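## Folding demos at Fovska

The laundry set is growing again. We started recording by hand in May with towels, moved on to T-shirts over the summer, and are now on sleeveless tops, which have given us more trouble than either. The armholes catch on the finger pads, and thin knit likes to slide when you pull one corner faster than the other.

A demo is one person with a gripper in each hand, seated at the table, folding one garment from flat to finished. There is no robot in the loop at this stage. The arms get the recordings later, once Jastalwood has checked them for skipped frames. As of this week the tops folder holds 1177 demos, and about 200 of those will be dropped for bad grasps.

If you are recording, start with the neckline facing away from you and open the jaws fully before each grasp. Slow down at the corners. Stop after 70 demos and let someone else take the seat.

The salmon-pink top, flat on the table and folded:

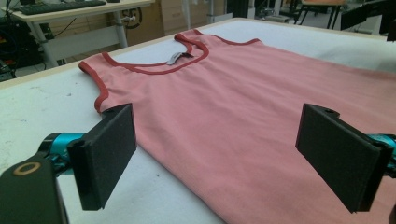
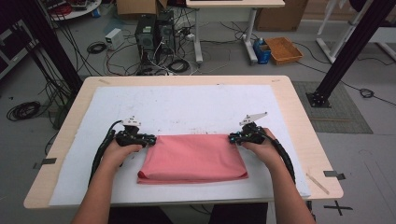
## Zuvilano schedule

The next round is button shirts. Sign-up is on the shared sheet, and the target is 100 demos per person.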